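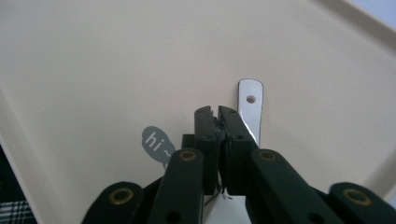

Jul 15, 2021

Vinness node - fee estimator and coin selection

Picked up the wallet backend work left open since February. The question is still why Bivel (the payout service) overpays on fees when the mempool is nearly empty.

Setup: Bivel on regtest, Rotasen as the signing layer, Lowther feeding synthetic mempool load from the saved trace. Confirmation target set to 2 blocks. Wallet seeded with 60 UTXOs, mixed sizes, several below the dust threshold at the default relay fee.

Run A, old selector. Largest-first, no change avoidance. Payout batch went through, but every transaction carried a change output, including the ones where the change was worth less than the cost of spending it later. The effect is easy to miss in the daily totals.

Run B, branch-and-bound selector with fallback to random draw. Batch split into 14 transactions. Changeless matches were found for the small payouts only. Fallback was hit on the rest, as expected with this UTXO set. 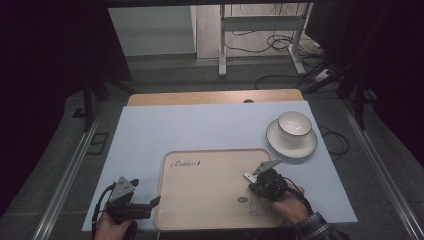

Page last modified: Jul 15 by wallet-dev (minor edit)

The estimator is a separate problem. It caches the last high-load estimate and does not expire it until the process restarts. Confirmed by reading the cache file between runs - the value was left over from the Lowther warm-up, well above what the trace called for. Both runs used the stale figure, so absolute fees from A and B should not be quoted anywhere. Transaction sizes are still valid.

Patched locally: cache entry dropped after 2 blocks without refresh. Not pushed. Rotasen rejects a rebuilt batch if the fee changes after the first signature, and that check needs to stay.

To do:
Rerun A and B with cache cleared at start.
Log discarded change per transaction.
Check whether RBF bumps go through the same cache path.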